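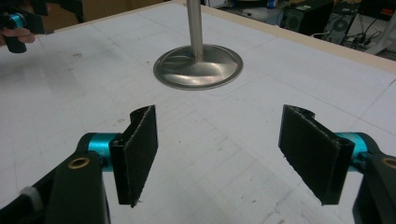

The Clekside Open Day was a public demonstration of hand-held robot grippers held at the Kuncombe workshop in March 2020. It was organised by Salamatu Abubakari and drew 200 visitors over two sessions.

Background

Kuncombe had trained robot arms on metal parts for seven months before the event. Under the Kisa method, a person does a task with a gripper held in each hand, and the recordings are used to teach an arm the same movements. The grippers have two facing fingers with padded gripping surfaces, and the work is done on a white tabletop marked with a faint grid.

Demonstrations

Staff gave four talks and then worked at the table while visitors watched – questions were taken throughout. Visitors could also try the grippers themselves, and 723 attempts were recorded. Nearly all were kept for later study.

Aftermath

A second open day, planned for April at the Shiferaw site, was cancelled. The recordings are held at Kuncombe.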